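音乐再版与声音档案
第四讲讲义:模拟母带的转录与黑胶再版母带制作
主讲:Xiuying Shi 实验课:Leen Shboul

一、本讲范围

第三讲讨论了版权链与授权文件,本讲从母带到达转录室开始,到刻纹用文件交付为止。压片、电镀和封套印刷放在第六讲。贯穿本讲的案例是Fluro厂牌再版的Flelludent乐队专辑,目录号3030。原始录音在Denitz录音棚完成,现存母带36盘,其中包括多轨带、缩混带和若干安全拷贝,涉及曲目23首。同一曲目往往有几个缩混版本,带盒上的标注与实际内容并不总是一致,编目必须以试听结果为准。

二、来源的分级

再版所用的来源按代数排列。第一代指立体声缩混母带,即由多轨带直接混出的那一盘。第二代包括刻纹用的均衡拷贝和寄往海外厂牌的生产拷贝。再往后是生产拷贝的拷贝、盒式带以及成品唱片。每多一代模拟复制,磁带噪声叠加一次,高频损失和抖晃也随之累积。

代数低不等于可用。缩混母带如有严重脱粉、粘连或剪辑点开裂,第二代拷贝可能更合适。刻纹均衡拷贝还有一个问题:原工程师为照顾当时的刻纹条件,通常削减了低频,并对齿音做过处理。直接使用等于把旧的妥协再刻一次。因此来源比较应在电平对齐之后进行,两版响度差控制在0.1 dB以内,否则听感判断会偏向较响的一方。

只剩成品唱片可用时,按“唱片转录”处理,须在版本说明中写明。常见做法是收集同一版次的数张唱片,逐面比较磨损情况,再从中选取段落拼接。各张唱片的中心孔偏心不同,拼接前要先校正转速。

三、母带的检查与预处理

上机之前先做目视检查,不通电,不走带。检查项目如下。

带基。醋酸纤维带基对光半透明,断口整齐;聚酯带基不透光,受力时先拉长后断裂。醋酸带基有醋味时应隔离存放,并尽快转录。醋酸带不得烘烤。

带背。有黑色背涂层的聚酯带是粘连综合征的高发对象。试走时如听到尖叫声,或导柱上出现胶状残留,应立即停机。

卷绕。带层外凸、窗形空隙、边缘卷曲都要记录。外凸的带层在快速倒带时容易折边,应使用低速重卷。

剪辑点。旧接头带的胶会渗出,粘住相邻带层。接头脱开时,先清除残胶,再用新的接头带在原位重接,不得修剪带头。

确认为粘连的聚酯带可用烘烤法暂时恢复。典型条件为54摄氏度,四分之一英寸带约八小时,中途翻面,随后在室温下静置与烘烤相同的时间。一英寸和两英寸带须相应延长。烘烤的效果只维持数周,应在此期间完成转录。家用烤箱的温度波动过大,不得使用。

四、放音机的校准

校准顺序固定,不可颠倒:清洁、消磁、带张力、走带速度、磁头方位角、放音电平、高频均衡、低频均衡。

清洁用无水异丙醇和无绒棉签。压带轮的橡胶表面另用专用清洁剂。消磁时放音机断电,消磁器在远离磁头处通电,缓慢靠近,缓慢离开,再断电。

放音均衡以时间常数表示。NAB标准在15 ips和7.5 ips下均为3180微秒与50微秒。IEC标准在15 ips下为35微秒,在7.5 ips下为70微秒,不设低频时间常数。带盒未注明均衡标准时,先看盘首测试音。以错误标准放音,低频和高频都会出现系统性偏差,后期用普通参数均衡器很难准确还原。

参考磁平以nWb/m计。常见数值为185、250和320。250比185高2.6 dB,320比185高4.8 dB。转录单上应写明测试带的磁平和对应的表头读数,只写“0 VU”没有意义。

方位角逐盘调整。盘首有测试音时,先用1 kHz粗调,再用10 kHz细调,以示波器李萨如图形接近一条斜线为准。只用高频单音调整可能锁定在错误的相位周期上。没有测试音时,把两声道并为单声道,选取含有镲片或沙锤的段落,调到高频最亮处。一盘带上如接有不同机器录制的段落,须分段调整,分段转录。

五、转换与文件

模数转换通常取96 kHz或192 kHz,24 bit。峰值留出至少3 dB余量,转录阶段不做归一化,不做限幅,不加降噪。磁带的动态范围低于24 bit转换器,余量留得宽一些不会造成可闻损失。

数据量可以直接计算。96 kHz、24 bit立体声的码率为4.608 Mbit/s,192 kHz时为9.216 Mbit/s,每小时约4.15 GB。24轨带以96 kHz转录,码率为55.3 Mbit/s,每小时约24.9 GB。工作站先写本地磁盘,一盘带结束后再经有线网络复制到存储服务器,不在转录过程中直接写网络盘。

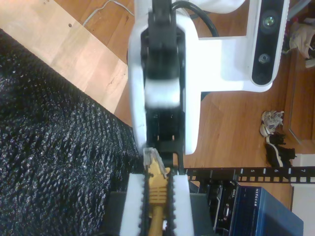 图1 黄色网线及RJ45水晶头

文件格式采用广播波形格式(BWF),超过4 GB时用RF64。元数据至少填写带号、面、来源代数、带速、均衡标准、参考磁平、放音机和转换器型号、操作者。文件名只用字母、数字和下划线,曲名写入元数据,不写入文件名。案例中的两首曲目在不同带盒上名称互换,若以曲名命名,错误会一路带到封套校样。

复制完成后生成校验值,与音频文件同目录保存。校验值应从本地原始文件计算,再用于核对服务器上的副本。如果从服务器副本计算,传输中已经发生的错误就无从发现。每份文件至少保留2份副本,存放于不同地点。

转录单应与文件同时完成,隔日补写的转录单可靠性很低。需要记录的事件包括:断带及其时间点、可闻的漏码、复印效应、声道反相、盘尾语音。盘尾语音常含有曲名、版次和录音日期,不得裁掉。
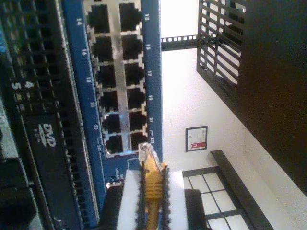
六、修复的限度

修复在转录文件的副本上进行,原始文件设为只读。处理次序一般为:相位与声道平衡、速度校正、瞬态噪声、嗡声、宽带噪声。宽带降噪放在最后,且多数情况下不必使用。

速度校正要有依据。可用的依据有三类:盘首测试音的频率、录音中渗入的电源嗡声、固定音高乐器。电源嗡声在50 Hz地区和60 Hz地区不同,须先确认录音地。吉他和贝斯的调弦可能整体偏高或偏低,不宜单独作为依据。管风琴和电钢琴相对可靠,但机械式电风琴的音高取决于当地电源频率,应与嗡声互相印证。雷鬼、高生活等曲风的缩混中常有意使用变速,再版时若把这种变速“校正”掉,就改动了作品本身。

复印效应表现为强音之前或之后出现的微弱回声。磁带以“尾在外”方式存放时,后回声强于前回声,较易被音乐掩盖。转录前将带往复卷绕数次,可使复印效应略有减弱。数字处理只宜用于曲首静默处。

宽带降噪的判断方法是监听差值信号,即处理前减去处理后。差值中若能辨认出旋律、唇齿音或混响尾,处理量已经过度。

七、黑胶刻纹对母带的要求

唱片采用RIAA均衡,时间常数为3180、318和75微秒,对应转折频率50.05、500.5和2122 Hz。录音时低频衰减、高频提升,放音时反向处理。由此得出两条直接后果:高频能量对刻纹头的热负荷影响很大,低频振幅决定沟槽间距。

立体声沟槽中,两声道的和信号对应横向运动,差信号对应纵向运动。低频差信号过大时,沟槽深度剧烈变化,唱针可能跳槽。常用椭圆均衡器将150 Hz以下逐步并为单声道。转折点取得过高会使低音乐器的空间感收窄,应先看相关表,再决定是否使用。

线速度随半径减小而下降。以三十三又三分之一转计,半径146毫米处约为每秒510毫米,半径60毫米处约为每秒209毫米。波长与线速度成正比,因此内圈高频失真更为明显。曲序设计时,高频密集、齿音突出的曲目宜放在每面靠前的位置。若须保持原版曲序,则降低该面总电平,或在内圈曲目上单独做齿音处理。

单面时长与电平互为代价。十二英寸唱片单面超过二十分钟后,电平或低频通常要有所让步。案例专辑的原版B面时长偏长,Tunstall刻纹室给出的方案是整体降低1.5 dB,保留低频,不做额外压缩。厂牌接受了这一方案。讨论题二与此有关。

八、交付

刻纹文件按面交付,每面一个文件,曲间静默已做定,采样率与母带制作工程一致。另附曲目时间表(PQ表),列出每首的起点、终点和间隔。数字发行版另行制作,不得用刻纹文件代替:刻纹文件低频已收窄,齿音也可能已处理。

试刻样片(漆盘或试压片)须在至少两套不同的唱机上试听。检查次序为:曲序、沟槽噪声、内圈失真、声道方向、偏心。试压片上每隔1.8秒重复一次的噪声与转盘周期一致,属压制或偏心问题;不规则的爆音如在多张试压片的同一位置出现,应回查母带文件。

九、讨论题

一、某盘15 ips缩混母带无测试音,带盒未写均衡标准。已知录音棚在欧洲,但放音机购自北美。列出可用于判断均衡标准的线索,并说明各自的可靠程度。

二、专辑单面时长24分钟,低频丰富,厂牌要求与原版响度一致。比较以下处理的后果:降低电平、收窄低频、改为双张。计算时注明所用的沟槽间距假设。

三、转录后发现左右声道存在恒定的时间差,高频并为单声道时明显衰减。在重新转录与数字校正之间作出选择,并写出需要补查的转录单项目。

四、某曲有两个缩混版本,长度相同,人声电平不同。成品唱片所用为其中之一,带盒未注明。设计一个比对步骤,要求能排除转速误差的影响。

十、实验课安排

实验课每组领取一盘练习带,内容为1 kHz、10 kHz和100 Hz测试音及一段音乐。各组依第四节次序完成校准,提交转录单、BWF文件和校验值。方位角须由两名组员分别调整一次,两次结果都要记录。练习带用毕以“尾在外”方式慢速卷回,放回原盒,并在盒内卡片上签名。转录单模板见课程文件夹,不接受手机拍摄的表头照片代替读数。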